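Teaching by Hand: A Conversation with Devendra Dwivedi

When the training group at Vimura began recording demonstrations in February, the first task on the schedule was a modest one: sorting household chargers and cables on a table. Devendra Dwivedi, who leads the group, maintains that the choice was deliberate.

"People expect us to begin with something heavy or dangerous," he said. "A charger is small, it has prongs on one side, and it can land in any direction. If an operator can show the arms how to handle that, we have learned something useful."

Each demonstration is performed by an operator seated at a pair of hand controls. The arms repeat the operator's movements, and the system stores the motion together with the views from the wrist and from the fixed camera.
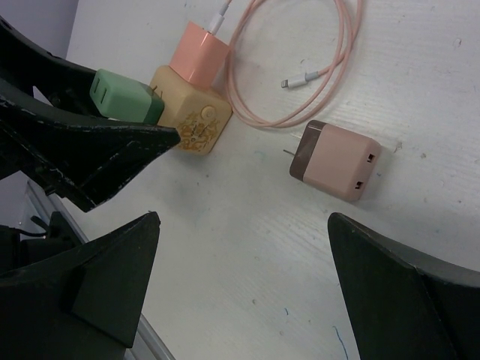
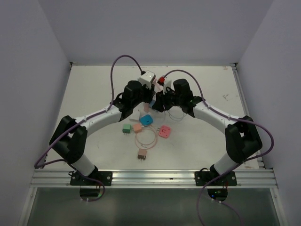 Chargers and cables on the work table, from the wrist camera and from the fixed camera.

Interview by the Krūmiņa editorial office
2 July 2019

The collection now holds 1,236 demonstrations, of which 117 have been set aside for review. Mr. Dwivedi explained that most of those contain a hesitation, where the operator stopped to decide which arm should move next.

"A pause is not an error for a person," he said. "For the model it is a lesson in standing still. We would like to keep such lessons few."

New operators complete 25 practice runs before their work is recorded. Cables receive particular attention during this period. "With a block you close the fingers and you have it," Mr. Dwivedi said. "With a cable you have one point of it, and the remainder goes where it likes. I ask operators to take it near the connector and to move slowly."

Recordings are labeled in Stusix, the group's in-house software. A second tool, Undo, allows an operator to step back to an earlier point in a run and show the movement again. Asked whether this encouraged carelessness, Mr. Dwivedi disagreed. "They take more care, in my experience. They correct the grasp they were unhappy with, and we keep both versions."

The group intends to add toys and kitchen items to the schedule once the charger work has been reviewed.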